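Surface Pattern and Floral Display
Handout 8: Reading a patterned surface and putting flowers in front of it
Revised 12/3/19

Last session we got as far as the repeat unit and ran out of time right when it was getting good, so we pick up there. Bring your Slanina workbook and the tracing paper from session 7, plus a soft pencil.

1. The repeat unit, continued

A repeat unit is the smallest piece of a pattern that will rebuild the whole thing when you slide it sideways and up. Finding it is half the fun of this course! Take a lattice of eight-pointed stars. Most people put their pencil around one star and stop, and then the little leftover shapes between the stars have no home. Try again with your corners at the centers of four neighboring stars. Now everything is inside the square, stars and gaps both, and it slides perfectly.

Do the same with these:
- rows of ovals, straight
- rows of ovals, each row shifted by half a step (a half-drop, see handout 6)
- a diamond grid with a small cross in each diamond
- slanted hatch strokes
- concentric circles made of dots

The circles are the sneaky ones. A single set of rings has no sideways repeat at all. It turns around its own center, and it only becomes a repeat pattern once you place a second set next to it.

2. Weight and scale

Squint. I will say this every session until March is over. When you squint at a fine grid it melts to a flat gray, and when you squint at big dark ovals they stay put and stare back at you. We call the first one light and the second one heavy, whatever color they are printed in.

A patchwork wall mixes the two, and that mix is what makes it lively. The Norkis sampler in your workbook has 15 motifs in only two colors, and it never gets dull, because the weight keeps changing from tile to tile. Look at page 70 before next time and mark each tile L or H. Some of you will disagree with each other about the wavy lines. Good - bring the disagreement to class.

3. Borders and corners

A narrow band along the foot of a wall gives the eye a place to rest before the floor begins. Loose line work does this job well: waves, scribbles, anything that moves mostly sideways. When two walls meet you have a choice. You can turn the pattern around the corner and match it exactly (lovely, and very slow), or you can put an upright strip or post at the join and let each wall start fresh. Both are respectable. In the Murkel exercise we use the second.

4. Flowers in front of pattern

Now for the part I have been looking forward to all term. Gray and white is a wonderful background for flowers, since it takes no color away from them. What it does take is outline. A ruffled carnation in front of a busy star tile can lose its edge completely, while a plain, bold shape like a sunflower holds up against nearly anything. 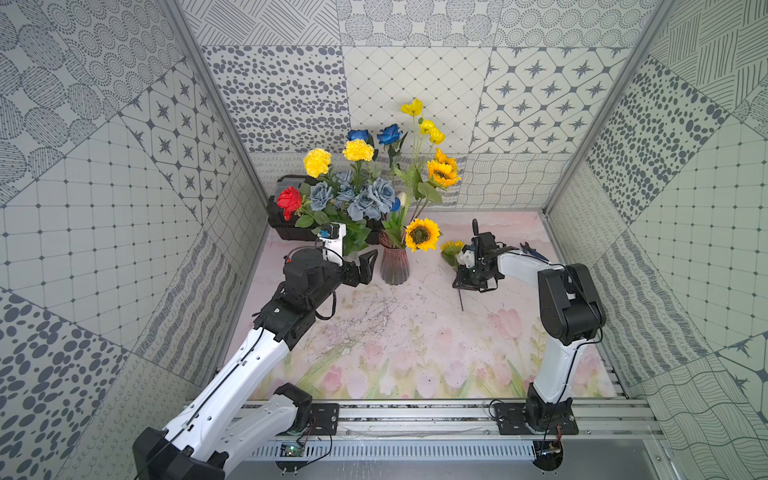

Work from height first. The tall, thin stems go up past the main mass, and yellow poppies are ideal for that: a small spot of strong color, high up, with air around it. The sunflower stands below them and carries the weight on that side. Then build the dense part of the display. Pale dusty-blue roses make a quiet middle, with royal blue above to deepen it and yellow carnations in between to tie back to the poppies. One red rose is plenty. Put it low and toward the side, with its leaves under it, and the eye will find it every time.

A plain black container keeps the bottom of the display calm. With artificial stems you can bend and rebend as often as you like, so please do. Move a single flower, step back, squint, move it again.

Watch the floor too. A pastel mat with pink tulips is a third pattern in the room, softer in color and much looser in drawing than the tiles, and a white tulip bud tucked among the stems makes a small link down to it.

5. For next session

a) Trace two motifs from the Wemska sheet, one light and one heavy. Draw the repeat unit on each.
b) Sketch a display of your own against one of them. Colored pencil is fine, and rough is fine.
c) Write a line or two under the sketch saying which flower you would take out first.

Sheets go in the tray by the door. Anyone still missing handout 6 can pick one up from the same place.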